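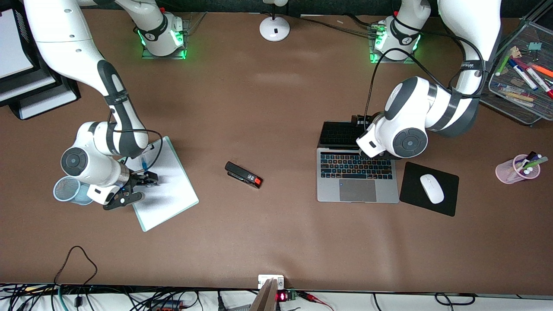
Last updated: June, release 3 of the Driston bench guide

Section 2. Showing the arms a desk-tidying task

By now your two arms should be mounted, powered and talking to the Tradness software, and you are ready for the part most people bought the system for. In this section you will teach the arms to clear a desk by leading them through the job yourself, over and over, until you have a good pile of recordings to train from. It takes a patient afternoon, so get comfortable and put your coffee somewhere the arms can't reach.

We use a working desk as the task throughout this guide. Office things make good practice because they ask for different kinds of grip. A stapler is solid and forgiving, a notepad is flat and stubborn, and a mesh pen cup lying on its side has to be picked up and turned the right way up, which takes some wrist. Use what you have in your own drawers.

Before you start

Check that the green lights are glowing at the base of both arms. Then look along each arm and make sure the cable straps are snug and there is enough slack at the lower joints for a full turn. Cables that lie across the tabletop are fine as long as the grippers have no reason to go down there.

CAUTION: Keep hands, sleeves and lanyards away from the tabletop whenever the arms are live. If you need to move an object, press Hold first and wait for the tone.

Setting out the desk

1. Put the large things down first. If you are using a laptop, open it flat enough that a gripper can pass over the keyboard, and leave it in the same general area for the whole session.

2. Add the small objects. Leave at least one of them, such as the stapler, well clear of everything else. Your first few recordings will go much better with one easy pick in them.

3. Tip over one or two cups. A cup with markers still in it is harder than an empty one, so save it for later if you are new to this.

4. Place the organizer where both you and the camera can see into it. The back corner of the table works well.

Note: A lamp is welcome on the table, but swing each arm slowly through its reach before you record, to be sure it clears the pole.

Recording by remote control

5. Sit at the Obura hand controllers and bring both arms to the ready pose. Move gently for the first minute. The arms copy your hands with a very slight lag, and everybody overshoots until they get used to it.

6. Set the speed limit to 50 percent. Once your movements feel natural you can raise it to 85, though plenty of our customers never bother.

7. Press Record and wait for the tone before you move.

8. Carry out one piece of the job from beginning to end. If you are fetching the notepad, lower the open fingers over the near edge, slide it a little toward you until it lifts, and then close. Park the other arm somewhere out of the way – above the laptop is all right, provided it stays well off the keys.

9. Open the gripper fully before you back away. A half-open gripper likes to take the object along with it, and the arms will learn that habit from you very faithfully.

10. Press Stop, then mark the recording Keep or Discard. A small fumble that you recovered from is worth keeping. A dropped object that rolled off the table is not.

11. Press Hold, move the objects to slightly different spots and angles, and go again. Aim for 50 kept recordings before you train.

Leading an arm by hand

Some moves are hard to get right from the controllers, and turning a cup upright is the usual culprit. For these, switch one arm to Guide mode, put on the wrist strap with the release button, and take hold of the arm just above the wrist joint. It will go light in your hand and follow you. Leave the other arm on Hold while you do this.

CAUTION: Never hold the arm by the gripper fingers, and never lead it with your free hand resting on the table underneath.

If things go wrong

The arm stops halfway and beeps twice: it has met more resistance than it expected. Press Hold, clear whatever it touched, and return to the ready pose.

The gripper closes beside the object: your viewpoint may be fooling you. Fergal Tierney on our support desk suggests raising your chair before you touch any of the calibration settings, and he is right more often than we would like to admit.

The recordings will not save: check the storage folder chosen in Section 1. If you have the Gulluvden add-on, files go to its own drive and show up in the list after a short pause.

When you have your kept recordings, leave the arms in the ready pose, switch them to Hold and continue to Section 3, Training and first run.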